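Wirano Slant Board for Writing and Drawing

Item 404 – Natural finish – Ships flat

If you have ever spent a whole evening bent over a kitchen table with a sketchbook, you already know what your neck has to say about it the next morning. The Wirano is our answer to that, and it has been the best-loved thing in our little shop ever since we started making it. It's a simple board that sits on any desk or table and brings your page up toward you, so you can sit back, drop your shoulders and get on with your letter, your drawing or your homework.

Suha Nseir drew up the first one for her mother, who writes long letters to a great many cousins and was tired of getting up stiff from the table. That board is still in use, ink stains and all, and the one we sell today has hardly changed from it. The legs are a bit sturdier now and the corners are kinder to your elbows, but her mother says she could swap one for the other and not notice (she has been offered a new one and turned it down twice!).

We get asked a lot about the angle. The stand has three settings, and most people try them all in the first week and then settle on one forever. The lowest is lovely for handwriting, the middle one suits drawing, and the steepest is the one to pick if you're reading from a heavy book or copying out a pattern. A pencil laid across the slope makes a handy test when you're picking a setting – give the table a small nudge and see if it stays where you left it. 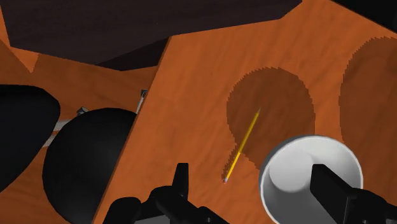 Size and weight

The writing surface is 16 inches deep and wide enough for a large sketch pad with a little room left over for your hand. The board weighs some 40 ounces without the stand, so it's easy to carry from room to room, and it folds down thin enough to slide behind a bookcase when company comes.

What comes in the box

The board, the folding stand, a narrow page ledge that you can clip on or leave off, and a small tin of Haddadin wax to keep the surface smooth. There are no tools to hunt for. The stand slots in from the back, and you'll feel a soft click when it's seated.

Looking after it

Wipe it with a barely damp cloth and let it dry standing up. Rub in a little wax once or twice a year, more often if you work in a sunny room. Pencil marks come off with an ordinary eraser. Ink is another matter, and we'd suggest a sheet of scrap paper under anything runny.

Goes well with

The Rerton desk lamp, which clamps to the table edge and reaches over the top of the board nicely, and the Tulix pencil roll in gray or moss green. The moss green sells out every May, so do order early if you have your heart set on it.

Delivery and returns

Boards usually leave us within three working days. If yours isn't right for you, send it back within a month in its own box and we'll refund the price of the board.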